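The second life of a work shirt

At the end of a season, the community sports league in Cusar used to find itself with boxes of T-shirts it had no plan for. Some were spares ordered in the wrong size. Others had been worn a few times by players who moved away in March. They went into a storeroom under the grandstand and stayed there until the cardboard gave out.

Two winters ago the league started passing them to Zeler, a small textile sorting business in an old dairy building on the edge of town. Zeler takes in cotton and cotton blends from clubs, schools and cafes, and decides what can be worn again, what can be cut down and what is only good for stuffing.

Plain shirts are the easiest to place. A shirt with no sponsor and no date on it can go to a school art room, a summer camp or a painting crew. Colour matters more than people expect. White goes first, then grey and navy. Lime and yellow move slowly for most of the year and then sell out before fun run season. 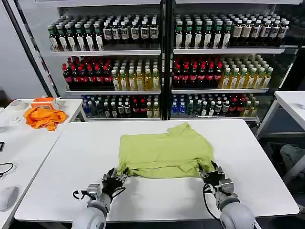 A T-shirt with its near corners pinched, on a white table. Plain shirts are the easiest to find a new home for.

Printed shirts are another matter. The ink used on cheap event shirts sits on top of the fabric and cracks after a few washes, and it gums up the blades at the cutting stage. Zeler charges clubs a handling fee for anything with a print larger than a dinner plate. Its advice to organisers is to keep the logo small and leave the year off.

Lonetum, a neighbourhood laundry co-operative, does the washing. Everything is washed warm and dried on racks, as the tumble dryers shrink the cheaper cotton by nearly a full size. Shirts are then bundled by size and colour, 25 to a bundle, and tied with offcuts.

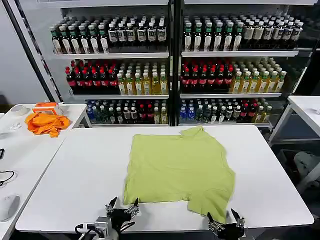 The economics are thin. A bundle of wearable shirts brings in enough to cover the wash and the van, with a little left over. Wiping rags pay better, and garages will take as many as they can get. Halonen, a boat repair yard down the river, has a standing order for 100 kilos a month and prefers old cotton to new — it has been washed so often that it sheds almost no lint.

The league has also changed how it orders. It now buys 500 shirts a year in two colours, shared across all 13 clubs, and irons on numbers that can be peeled off afterwards. Spares go back into the pool for the next season. The storeroom under the grandstand holds line-marking paint and a spare set of goal nets.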